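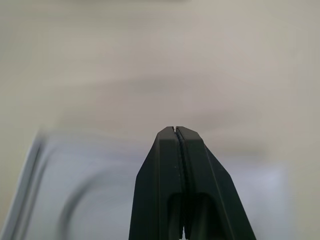 Attachment 1, ticket 467

Subject: Nightly stock export stops at 2,000 rows
Product: Jolness Inventory, export module
Site: Wirkavmont, main office
Opened by: Mwangi Makori
Priority: Normal
Status: Resolved

Reported problem
The nightly CSV export from Jolness to the Poveck file share has produced short files since the November update. The job log shows "completed" with no warning. The file contains the header and 2,000 rows. The parts table is much larger than that. Reorder reports built from the file are missing every part number after the M range.

First checks
Disk space on the share is fine. The service account can write to the folder and can overwrite an existing file. Ran the export by hand from the admin screen and got a full file. Ran it again from the scheduler and got the short one. Same account, same destination, same filter.

Compared the two files. The rows they have in common are identical, including line endings. The short file ends on a complete row, so this does not look like a write that was interrupted.

Scheduler settings
The scheduled job calls the reporting API. The manual export reads the table directly and does not go through the API. Page size in the API config is 2,000. The job should request pages until it gets an empty one.

Turned on debug logging and ran the job again. Page one returns normally. The request for page two goes out with the same session token and gets a 401. The job treats any response without rows as the end of the data, closes the file and reports success.

Token lifetime
Token lifetime on the API is 60 seconds. Before the update it was set to an hour at this site. The update replaced the config file with the default one and left the old copy next to it with a .bak extension. Page one takes longer than a minute to build when the scheduler runs, as the index rebuild starts at the same time.

Attempt 1
Moved the export to 3:30 a.m., after the index rebuild. Page one came back in time and the job got as far as page 6 before the 401. Better, still not a full file.

Attempt 2
Restored the token lifetime value from the .bak file and restarted the API service. No change. The service was still reading the cached config. Cleared the cache folder, restarted again, confirmed the new value on the status page.

Scheduled run after that: full file. Row count matches the table. The M through Z parts are back in the reorder report.

Notes
The old start time has not been put back. Leave the job at 3:30.
A 401 in the middle of a run should fail the job. Sent to the Mugo development queue as a separate defect, with the debug log attached.
Short files from before the fix were renamed with the suffix _partial and kept on the share. Do not import them.
Debug logging is off again. It fills the log volume if left on.

Update from M. Makori
Checked the file against the table after three more scheduled runs. Counts match each time. OK to close.

Related tickets
Export job reports success when destination is read-only
Config values reset after Jolness update
Poveck share: mapped drive drops after restart
Reorder report shows duplicate part numbers
Changing the API page size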